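Open day at Nanuvgate, Tue 22 September

I drove out to the Nanuvgate lab for their fall open day, mainly to look at the two-arm sorting station Valter Neves mentioned when we spoke in February. I stayed 2 hours longer than planned and came away with four pages of notes. The parts that might matter to anyone building something similar are below.

The station uses two black arms mounted on opposite rails of an aluminum extrusion frame, which sits on a wooden tabletop. Each arm ends in a parallel-jaw gripper. Blocks go into clear plastic bins by color. Valter runs the arm side of the project, which they call Kistutari, and he was patient with questions about mounting. My main one was whether wood is stiff enough. His answer was that the arms are light, the frame ties both bases together, and whatever flex is left is the same for both arms. 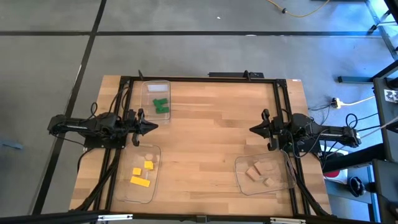

The Kistutari station: green, yellow and plain wooden blocks, one bin for each.

The task is simple on paper. An arm picks a block, carries it to the matching bin and lets go. The trouble is in the shared middle zone, where both arms can reach the same point. Their planner reserves that zone for one arm at a time, and the other waits. Valter said the waiting costs them 24 percent of cycle time on a mixed load. They tried letting both arms in with a distance check and went back to the reservation scheme after 8 days of nuisance stops.

Clear bins are an odd choice if you depend on depth data, and I said so. Amândio Mota, who handles perception, agreed that the walls give poor returns. They get the bin pose from a calibration step and ignore the walls after that. It works until a bin gets bumped, and then someone has to rerun the calibration by hand. He would like to detect the bump automatically. I suggested comparing rim edges between cycles. He had tried it and was not happy with the results under the long fluorescent fixtures, which put bright highlights on every rim.

The glossy tabletops have the same problem. A block sitting alone on bare wood ought to be the easy case, but the light streaks move with the viewpoint and the segmentation sometimes picks one up as an object.

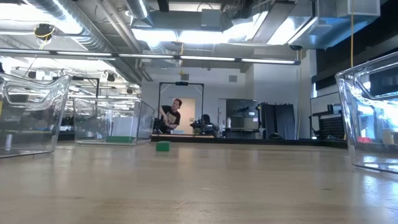
Notes for my own bench

Tie both arm bases to one frame before doing any calibration. I have mine on separate plates and it has cost me a lot of evenings.

Secure the loose cable loops at the base. I measured 28 cm of slack on my left arm last night, more than it needs.

Try a matte finish on the table. Amândio suggested a sheet of matte film first, before sanding anything.

Ask Figueiredo whether the Prusness controller can handle a zone lock directly, or whether it has to go through the host PC. Valter does it on the host and says the delay is tolerable at their speeds. I want to run mine faster.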